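Narendra Shukla
Jan 6, 2025

Spent the day on the two-arm cell, so a thread on how we look after it. Long and mostly about cables.

Background for anyone new: two small arms side by side on the front rail, white table between them and the back wall. We call it Terken because that was the name on the crate. It does bin work and tabletop picking, with both arms or just one.

It came back from the break with the right arm faulting at the wrist. Not every time. It would run 48 cycles clean and then drop out on the next one, always on a long reach.

A fault that only turns up at full reach is a cable until proven otherwise. I still spent an hour looking at the motor settings first. Don't do that.

Sarla Tomar found it. She held the wrist plug between two fingers and moved the arm by hand with the power off. You could feel the plug being pulled at the far end of the travel. The slack had crept back towards the base.

The fix was to take every tie off that arm and start again. We now run the cable with the arm at full stretch, tie it there, then fold the arm up and see where the spare goes. We used to do it the other way round, folded first, and that's how you end up short.

The spare has to go somewhere. On ours it makes a big loop past the elbow. Looks untidy. I've tried tidying it twice and both times I got a fault within the week.

Ties: hand tight, then back off until the cable slides under them. If you can't slide it you've made a clamp, and it'll break at that spot.

Base mounts next. Each arm is held down with knobs so we can lift one off without tools. They do work loose. Uniyal in the workshop wanted to swap them for bolts but I like being able to change an arm in six minutes. So we check them at the start of every shift and it's on the sheet.

If a knob has moved, tighten it and then redo the zero for that arm. Even a small turn shifts the base enough that the gripper ends up in the wrong place at the back of the table.

Zeroing: fold both arms, power up the left, wait for it to settle, power up the right. We had them come up together once and they met in the middle. One scuffed gripper finger, nothing worse.

When you're only testing one arm, park the other folded on its own side with the gripper empty. Check it's clear of the bin before you start anything.
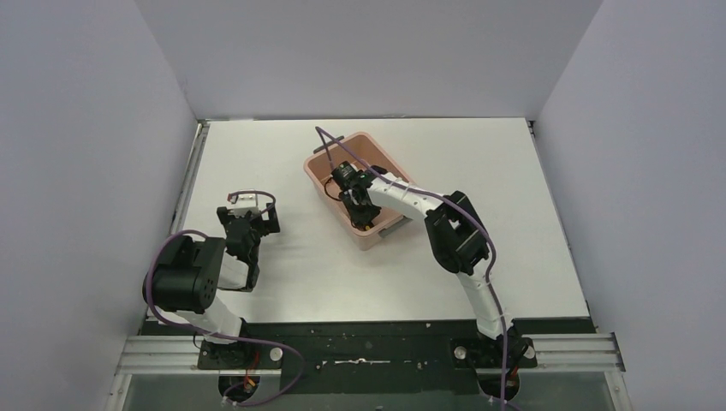 For the reach test we put the bin at an angle on purpose. Straight on is too kind to the wrist. With it turned, the arm has to come over the long rim and twist to get down inside, and a bad cable run soon shows up.

The test is 500 dips into the bin at half speed, then another set at full. Stop at the first fault and write down the pose before you clear it. I keep forgetting that last bit.

Someone asked about spares. We keep one wrist cable per arm and one gripper on the shelf. Cables are from Clilavano. The Estaser ones are fine too but stiffer, and I don't like them round the elbow.

The counter since the last full re-cable was at 1,900 when the trouble started. I'm going to do the next one well before that and see what the old cable looks like inside. Pencilled in for April.

Half-speed set finished clean. Full-speed set goes on tomorrow morning once Sarla has been over the knobs.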